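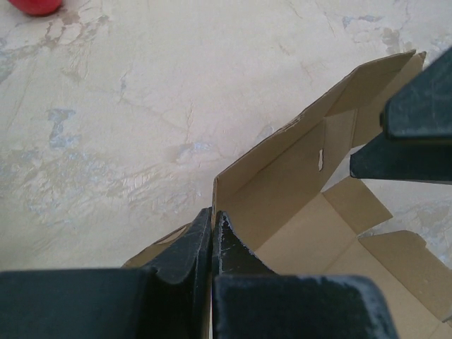 Figure 2. Open cardboard box on a worn, pale surface, two dark gripper fingers closed on one edge and a second gripper to the right.

4.2 Fading of printed dial faces

Dial faces were taken from the Murthy store, all of them from dashboard clocks and fuel gauges of the same pattern. Two groups. The first had a matt black ground with white figures, the second a satin silver ground with black figures. 6 faces in each group went under the lamp, 4 were kept in a drawer as controls. Lens covers removed first, as the older plastic yellows and would have confused the readings.

Colour was read at the centre of each face and again near the pointer stop. We used the Wisex reader throughout — the Broketico unit gave odd values on satin finishes and was dropped after the November trial. Readings were taken at the start and then every 13 days. Faces were wiped with a dry cloth beforehand, no solvent. One silver face was scratched in handling and its later readings are left out of the table.

The black faces lost depth early and then settled. The silver ones held up for longer, but went dull quite suddenly between the third and fourth readings, and the small figures near the stop became hard to read from the driving seat. We had expected the opposite. The ink itself seems sound on both; it is the ground coat that moves. Under the glass the silver coat shows fine crazing, mostly where the face was bent slightly to fit the housing.

Reproduction faces from Mirnwood were tested alongside, same lamp, same shelf. Their lettering is a little heavier than on the originals and the spacing of the lower marks differs, wich matters to restorers but had no effect on fading. Two of these faces lifted at the screw holes. Probably the adhesive, not the print, though we did not test the adhesive seperately.

Lamp output fell slightly over the run and the values in the next table are corrected for this. The correction is small for black and larger for silver. Heat from the dash bulb is left to section 4.3.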